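Grimton gripper comparison: README and data card

Version of 2026-01-22. Maintained by the Tultthorpe bench group.

What this is

Recordings and notes from a side-by-side trial of two hand-held grippers, the Pendix and the Usman, both carried by a person and both fitted with a camera looking down at the fingertips. The set holds 1089 short recordings of picking up and putting down small desk objects. We made it because both designs had been recommended to us as good enough to stand in for a gripper on an arm, and we wanted to see some evidence before buying more of either.

Read the limits section before you quote any of this. The trial is small, and the people who ran it were also the people who had to choose a gripper at the end.

What is in the folders

recordings/ one folder per session, 42 sessions in all
notes/ plain text, one file per session, written by whoever held the gripper
calibration/ lens and finger-width files, one per gripper
splits/ our suggested training and test lists
scores.csv one line per recording, with the grade and the grader's comment

File names start with p for Pendix or u for Usman. Sessions were numbered in the order they were recorded, so a gap in the p series means we were using the other gripper.

How the trial was run

We used 19 objects, listed in notes/objects.txt. Each attempt was graded as held, slipped or dropped. "Slipped" is the weak point of the scheme. Two graders can watch the same recording and disagree on whether a marker pen shifted in the grip or was picked up crooked to begin with. Where they disagreed we kept both grades in scores.csv and left the final column blank. Please don't fill the blanks with the kinder of the two.

The claims we set out to check:

1. That finger width can be read from the camera alone. Partly true. It works over a plain dark mat and gets worse over a shiny or pale desk. We would not rely on it without a separate width sensor.

2. That fingertips can be swapped without calibrating again. We don't believe this. Changing the pads moved the measured closing point on both grippers, and the notes that came with them say nothing on the subject.

3. That results carry over to a gripper on an arm. Not tested. We have seen it repeated often enough that it needs saying twice: not tested.

Fingertip condition

There is no column for the state of the fingertips, and there should be. Tape and film on a pad change both the grip and what a model sees at the edge of the finger. If you train on these recordings, check whether your model has learned the tape. 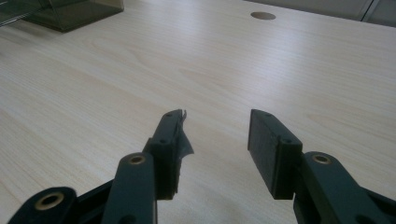

Gripper open over the desk. Torn film on the left fingertip, none on the right. Note the band of glare across the wood.

Glare is the other thing to watch. Dark fingers over a bright desk come out close to silhouettes, and automatic exposure makes a poor job of choosing between them. We tried masking the fingers and it helped less than we had hoped.

Known problems

In 6 sessions the clock on the width log drifted away from the video. They are listed in splits/exclude.txt and we suggest leaving them out.

The Usman sessions were mostly recorded later, by hands that had already practised on the Pendix. Any lead the Usman shows in scores.csv may be practice and nothing more.

Limits

All recordings come from one building. No soft objects, no liquids, nothing heavier than a full mug. We publish no overall winner, and a single success rate worked out from scores.csv would mean very little.

Planned changes

A fingertip condition column is due in February, along with a second round of grading for the blank rows. Corrections are welcome if they give the session number and the line in scores.csv.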